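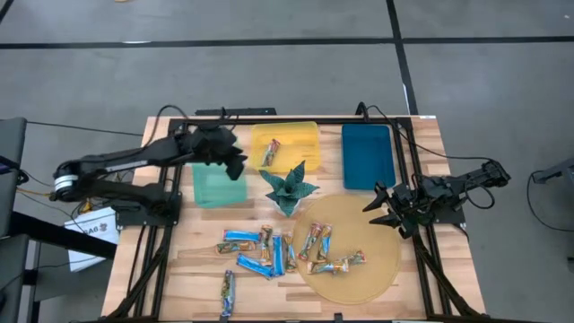

Bar sorting table, stock fingers on both arms, head camera view.

Stock fingers vs. wide pads for wrapped snack bars

benchrat24
Posting this in Grippers because the arms are fine and the fingers are what I'm trying to decide on. Two arms, head camera, wood top on an extrusion frame. The job is to pick snack bars off the table and the woven mat and put them in the trays. Right now I'm on the pointed fingers that came with the grippers. I also have a set of Wultosum wide pads, and I ran both sets last week with the same controller settings.

Results over 137 picks per set: the pointed fingers were better on bars lying on bare wood. The wide pads were better on the mat, where the points catch in the weave. Neither is good at both. Has anyone here settled on one finger for mixed surfaces?

extrusion_ed
What grip force? Pointed fingers on a foil wrapper will pinch the seam and the bar swings. I had the same thing with tea packets and the fix was slower closing, same fingers.

benchrat24
Force is at the low preset, closing speed is default. I haven't touched speed. Will try that Friday.

mglv
I'd get rid of the mat. You're testing the mat as much as the gripper.

benchrat24
The mat stays. The place this is going has cloth and woven stuff on the tables, so a finger that only works on wood doesn't help me.

mglv
Fair enough, but then score the surfaces separately. One number for both hides the problem.

kestrel_loop
I disagree with Ed on the speed. We run Jandar controllers and slow closing made things worse on light items – the first finger to touch pushes the bar before the second one arrives. Centering the grasp mattered a lot more. What camera are you using for the pose?

benchrat24
Head camera only. I have 2 wrist cameras in a box, not mounted.

kestrel_loop
Mount them before you buy any more fingers. From up high a bar lying next to another one is hard to split, and you have some close together to the left of the mat. With wrist cameras our misses on touching items dropped by about half.

extrusion_ed
Wrist cameras also mean more cable on the arm. You already have loops over the right one. Check that nothing snags when the elbow folds.

toolchange_tam
I've used the Wultosum pads and the Annamalai soft tips. The soft tips were the better compromise. They're 4 mm thick at the end so they still get under an edge, and they give a little on fabric. They wear fast though. I replace mine every couple of weeks.

mglv
Second the soft tips. Don't agree that they wear fast, mine have been on since April.

toolchange_tam
Depends what you pick. Mine rub on cardboard all day.

benchrat24
Does the soft tip bolt straight on or is there an adapter?

toolchange_tam
Adapter plate. Lomville sells one, or you can print it. The printed one flexed for me so I bought theirs. Redo your tool offset afterward, the adapter adds length. You'll hit the tray rims if you skip that.

benchrat24
OK. Plan is wrist cameras first with the fingers I have, then soft tips, and I'll split the scores into wood, mat and tray. I'll leave closing speed alone until the cameras are in so I'm only changing one thing.

extrusion_ed
I'd still do the speed test first, it takes ten minutes.

benchrat24
All right, speed on Friday, cameras after that. Will post numbers for each.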